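Thursday, handset bench

Both Jukero samples on charge from 8:40. Unit A took the firmware first time, unit B hung on the logo, held power + vol down, came back. Note serials before anyone swaps the back covers again!!

Battery loop on A: video, wifi on, brightness fixed at half. Died at 236 min. B still going when I left for lunch so no number, rerun tonight.

Standby drain better than the Zidham. 12 percent overnight with sim in, Zidham was 20 on same carrier. Not the same room though, signal is worse by the window. Redo side by side.

Charger: the one in the box is slow. Tramon brick works but the phone doesnt say fast charging, just the normal icon. Check if thats the cable. Tried two cables, same thing.

Capacity readout says 3,065 mAh on A. Sticker rounds it down to a nicer number. Leave as is in the table, footnote it.

Touch: dead strip along left edge on B, maybe 2 mm, only with the screen protecter on. Peeled it, fine. Put this in the mail to Fothergill, they'll be selling it with the protector already fitted.

Speaker buzzes at top two volume steps. Both units. Earpiece ok.

Camera app slow to open cold, fine after that. Didnt time it, should. 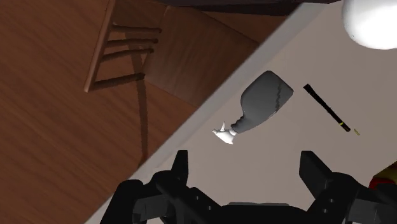 Dual sim still to do. Slot 2 wont see the test card in B, reads ok in A. Cleaned contacts, no change. Try another card before blaming the tray, and get the loop going again before 6.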